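Hurkomel Floor Soap for Wood
Item no. 2929
Sold by Heitmann Floor Supplies

A liquid soap for oiled and unfinished wood floors that people walk on in their outdoor shoes, whatever the sign by the door says. It cleans, it leaves a thin film behind, and it smells faintly of linseed. Customers who want their floor to smell of ocean breeze or winter apple have the entire supermarket at their disposal.

Hurkomel came into our range through Graça Magalhães, who had been mixing it for her own refinishing jobs and grew tired of customers asking what was in the unlabeled jug. The label took longer than the recipe. Two designs were turned down for having a leaf on them.

Suitable for
Oiled plank floors, oiled parquet, unfinished stairs, workbenches. Recreation rooms, clubhouses, hallways and the strip of kitchen in front of the sink.

Not suitable for
Lacquered floors, where the film just sits on top and shows every sock. Also cork, stone, dogs.

If you don't know whether your floor is oiled or lacquered, put a drop of water in a corner and wait ten minutes. A darker spot means oil. A drop sitting there looking pleased with itself means lacquer, and you want our Plarnik cleaner, two shelves down.
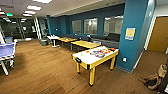 How to use it
Vacuum first. We mention this on every page of this site and still get the phone calls. Grit plus a mop is sandpaper with a handle.

Shake the bottle. Put 100 ml into a bucket of lukewarm water. Mop a section along the grain, wring the mop out in a second bucket of clear water, and move on. The second bucket is the part everyone skips, and it's why so many floors end up the color of the first bucket.

Let the floor dry before you put furniture back. Doubling the dose won't clean it twice as well. It will make the floor sticky, and you'll write to us, and Lutz Strobel will answer you very politely.

For the first wash after oiling, wait until the oil has fully cured. The oil maker's instructions win over ours on this point.

How often
A quiet living room gets by with a wash every few weeks. Rooms with traffic need one a week in November, when half the parking lot comes in on people's soles. In between, a dry dust mop will do more than you'd think.

Stains
Coffee and juice usually give up if you catch them the same day. Put a little undiluted soap on a damp cloth, rub along the grain, wipe with clear water. Red wine depends on the wine and the oil. Black heel marks come off with a white pad. Please don't use a green one, and if you already have, see our page on spot sanding.
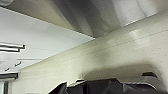 Sizes
Sample bottle, 300 ml, enough for 3 buckets
Liter bottle
Canister with tap (the tap is sold separately, a decision we inherited and keep meaning to reverse)

Storage
Keep it from freezing. Soap that has gone cloudy in a cold garage is usually fine once it's back at room temperature and has been shaken. Soap that has turned into lumps has had a harder winter and should be replaced.

What customers write
"Does what it says. Cap is annoying." – Mattes Kuhlmann

"I used it on the stairs and my mother asked if they were new. They are older than she is." – Mareike Hollmann

"Smells like a paint box. My husband likes it." – Sieglinde Rothe

The cap has been changed as of August 2019. It now opens with one hand, though which hand seems to be a matter of luck.

Goes well with
Trovus flat mop, wide
Heitmann wringing bucket, two compartments
White hand pads, pack of five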